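December 13, 2022

Lab automation club, end of the first project

I joined the lab automation club in March without knowing much about robots. I had taken one programming class and one semester of chemistry. Laurinda Patrício, who runs the club, put me on the Stedamov project the same week.

Stedamov is our name for a simulated workcell. A robot arm has to serve a liquid handler, which means bringing labware to the deck and taking it away again. We do everything in simulation, so a crash costs us a restart and nothing else.

My part was the approach moves. The arm has to get its gripper over the equipment beside the enclosure without clipping the posts or the top bar. My first version came in too low and hit the frame on most runs. I added a waypoint higher up, and then the arm comes straight down from there.

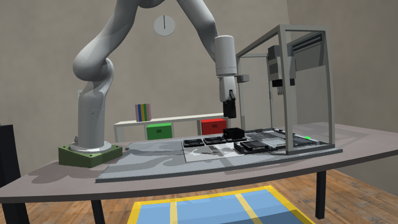
The arm over the black holder, gripper pointing down.

We log every run. By the end of November we had 3980 of them, and 3725 finished without a collision. Most of the bad ones are from my first weeks. I also lost 31 runs by saving them under the wrong project name, and those are not in the total.

The part that took longest was the coordinates. The arm has its own base frame and the deck has another, and for a while I was mixing them up. Kristiansen, the other team in the club, had the same problem and wrote a small script to check for it. We use their script now. It is called Drulell and I don't know why.

Viewing the cell from the enclosure side helped me more than reading the numbers. You get the slotted deck and the gripper together, and you can tell how much room there is behind the top rail.
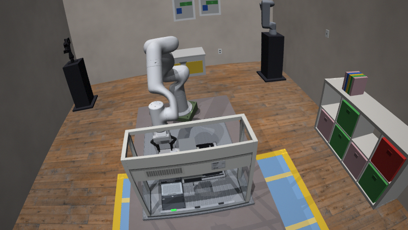
View from the enclosure side, with the white gridded plate at the left of the deck.

Next term we start on error recovery, meaning what the arm should do when it misses a pick. I have read half of the old notes on it. I also want to clean up my motion file, which is 1247 lines long and has the same function in it twice.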